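Gripper Comparison – Pre-Run Safety and Inspection Checklist
Cell: Killik bench enclosure
Fingers under test: Calado parallel set, Drerkon padded set
Revised Apr 19, 2018

Before power-up

1. Emergency stop pressed and released once, controller fault clears. OK
Comment: The reset is so much quicker on the new controller. Love it.

2. Enclosure walls seated, no gap at the floor seams. OK

3. Finger screws checked by hand, both sides. OK
Comment: Mark the heads with paint pen next time – a loose one should show up at a glance.

4. Contact pads checked for peeling and grit. WATCH
Comment: Still plenty of grip, but put a spare pair in the drawer before the next long session.

5. Wrist cable has slack through the full turn. OK

Grip and insertion check, star block
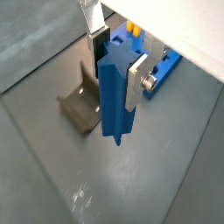 Star between the fingers, wrist camera.

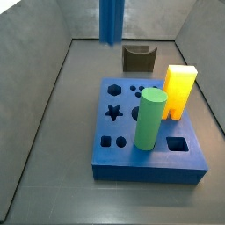
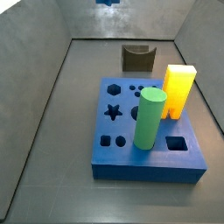 Fixed camera, with the green cylinder and the yellow block standing on the board.
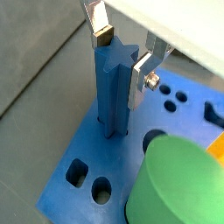 Wrist camera again, star at its opening.

Reading time: 2 minutes

6. Both fingers touch the block before any lift. OK
Comment: The star is my favorite piece for this. Five points, so a small twist in the grip shows up right away at the hole!

7. Fingertips clear of the board at the lowest point. OK
Comment: The tall pieces are the ones to watch. Step through at low speed whenever the cylinder stands close to the star hole, and keep a hand on the stop.

8. Wrist view shows the hole as well as the block. OK
Comment: The fixed view is great for the whole board and the wrist view is great for the last bit of the way down. I'd hate to give up either one.

9. Force limit set to the same value for both finger sets. FIXED
Comment: Punidora had loaded its default of 100 on the second profile. Both now read 57 percent, saved as profile 2158.

10. Loose parts on the floor clear of the arm's path. OK

After the run

11. Arm parked, air off, fingers open.

12. Cycle counter written on the log sheet. Swap pads at 3000 cycles, or sooner if item 4 is marked WATCH twice in a row.

Open item: repeat 6 through 9 with the Drerkon set before anyone picks a winner. Can't wait to see those on the arch pieces.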